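The Day I Fell for a Steel Post

I never meant to care about stainless steel. I'm a wood person, always have been, and if you'd told me in March that I'd be giving up a whole page to polished metal and little red circuit boards I'd have laughed at you. But then the Salem shelving arrived (three boxes, one very grumpy delivery) and I had to find somewhere to put it.

The somewhere was my workroom, which until this spring was a corridor with ambitions. It's the place I mend things, or at least the place I take them apart, and every flat surface had vanished under radios, chargers and half a sewing machine. I'd already tried plastic drawers from Vendo. They were cheap and cheerful and they bowed in the middle the minute I put anything heavier than a reel of solder in them.

So I went up the wall instead. Steel uprights, floor to ceiling, with white panels behind, so that anything you fix to them shows up nicely. The panels are 900 mm wide and you can drill them with an ordinary bit, though do put tape down first or you'll chip the face like I did – twice, on the same panel!

What I hadn't reckoned on was how much I'd enjoy looking at the stuff. A polished post picks up everything near it and bends it into something odd, all dark bands and streaks of light. I've stood there with a mug of tea moving my head from side to side like an owl. It also picks up every fingerprint, I should say, and after trying the fancy Pulletti spray I've gone back to a drop of washing-up liquid and an old tea towel. Wipe up and down, never round and round.

Then there are the boards. I used to keep them in biscuit tins, wrapped in kitchen roll, and I could never find the one I wanted. Mounted on white you can see the lot: the black square chips, the tiny tan and beige bits in between, the rows of pinprick holes.

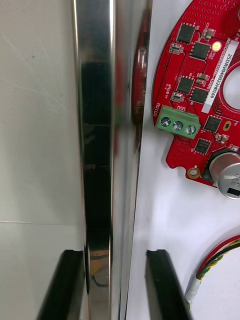
I've got a real soft spot for the round ones. Most boards are rectangles, sensible and a bit dull, and a round one looks as if somebody had a bit of fun drawing it. Red helps too. Green is what I grew up with, and it still makes me think of the back of the telly.

For fixings I use Vukeck nylon spacers, which come in bags of nine and roll under the skirting board if you so much as breathe on them. Do the screws up by hand and stop when they feel snug. The next job is labels, and I'm putting that off until I've found the label maker.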